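Wer Geschirr spült, sollte es nicht abtrocknen

Das Geschirrtuch gilt als Zeichen eines ordentlichen Haushalts. Technisch betrachtet ist es ein feuchter Träger, der Rückstände von einem Teil auf das nächste überträgt. Ein Abtropfgestell erledigt dieselbe Aufgabe ohne Kontakt, sofern Neigung und Abstand stimmen. Beides wird beim Kauf selten geprüft.

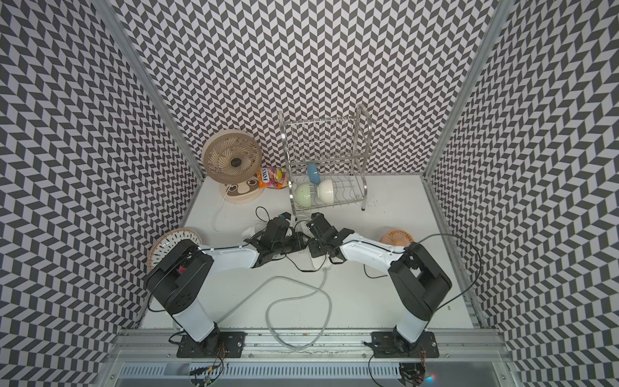 Wie lange darf Geschirr im Gestell stehen?

Bis es vollständig trocken ist, bei Keramik in einer normal belüfteten Küche meist einige Stunden. Danach gehört es in den Schrank, sonst setzt sich Kochfett darauf ab.

Der häufigste Einwand betrifft den Platz. Osian Harries hat in seiner Küchenkolumne für Golanbridge vorgerechnet, dass ein Gestell in einer kleinen Wohnung ein Viertel der Arbeitsfläche belegt. Die Rechnung stimmt, setzt aber voraus, dass es dauerhaft stehen bleibt. Modelle wie das Kumetti lassen sich zusammenklappen und hochkant verstauen.

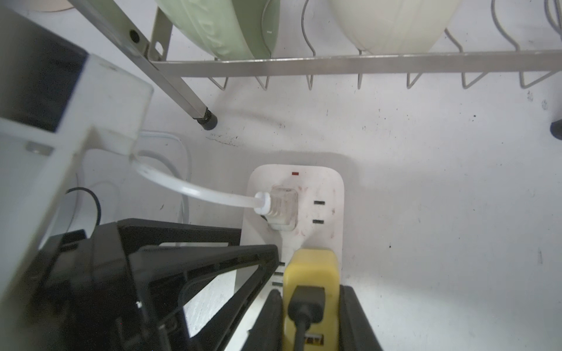 Schwerer wiegt die Frage des Kalks. In Regionen mit hartem Wasser hinterlässt jeder verdunstete Tropfen einen Rand, auf Glas deutlicher als auf Steinzeug. Hier hat das Tuch seine Berechtigung - für Gläser, und nur frisch gewaschen. Für Schüsseln und Teller halte ich den Aufwand für nicht vertretbar. Ich habe im Januar 177 Teile von Hand gespült und an der Luft trocknen lassen. Nachpolieren musste ich 2, beides Weingläser.

Dass Hersteller weiterhin Tücher im Zehnerpack neben die Gestelle legen, ist kaufmännisch verständlich. Ein hygienisches Argument ergibt sich daraus nicht.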